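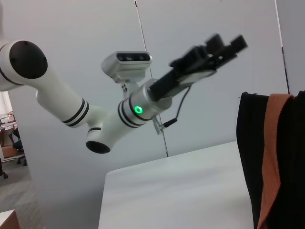

Arm at cell 2, gripper up over the table, green ring lit on the wrist.

August, notebook, cell 2 / Vidik line. Started 7:00, writing this at lunch so half of it is from memory.

Where we are: the arm takes over tray loading for the Stikosa order. 2000 trays, which used to be three people on the bench for most of a week. Now one person feeding and one checking, in theory. In practice this morning it was one feeding, one checking and me standing there with the pendant.

Speed. Left it at the setting Amato gave us. Tempting to push it, didn't. First 100 trays as a trial batch, 7 rejects. All the same thing, part sitting high in the pocket on one side. By hand you feel that and press it down without thinking. The arm lets go and moves on. So either we change the release height or somebody presses every tray, and if somebody presses every tray what did we buy it for.

Tried release height 2 mm lower. Better. Not calling it fixed untill it has done a full shift.

Cable under the wrist: keep an eye on the loop when the arm goes to the far pick. Want a proper look at the slack with the thing powered down. Not today.

People side, because it keeps coming up and isn't written anywhere:

- The bench crew is not happy with pacing. Before, you could do forty fast ones then slow down and talk. The arm goes at one speed all morning and the feeder has to match it. Two of them said they were more tired at 10 than they used to be at noon, with less lifting. I believe them. Swap feeder and checker every hour, starting tomorrow.
- Wrists are better. One of the packers who was on light duty in spring did the whole morning on checking, no brace. That is worth more to me than the cycle time and should go in the report to Killov in those words.
- Who is allowed to stop it? Answer has to be anyone. This morning a checker saw a high part and came to find me in the office instead of hitting stop. Nine more trays went by. Need to say it out loud at start of shift, not just on the sheet.
- Job titles. Got asked if "cell operator" pays different from "packer". Don't know. Asked upstairs, no answer yet. Ask again.

Noise is fine. You can talk over it, which you couldn't with the old strapping machine.

Setup time is still bad. 40 min to teach the new tray position, and only two of us can do it. If we are both out the cell sits. Want at least two from the bench trained on teaching points before the next Vidik changeover, they know the parts better then we do anyway. The high pocket problem, they had it in ten seconds, I had been looking at the log.

To do
Full shift at new release height, log rejects by pocket
Cable slack, powered down
Rotation sheet on the board
Chase pay question
Ask Amato about training dates, and whether it can be done here
Old bench stays set up until the Stikosa order is out. Don't let anyone clear it.

Back on at 1:00.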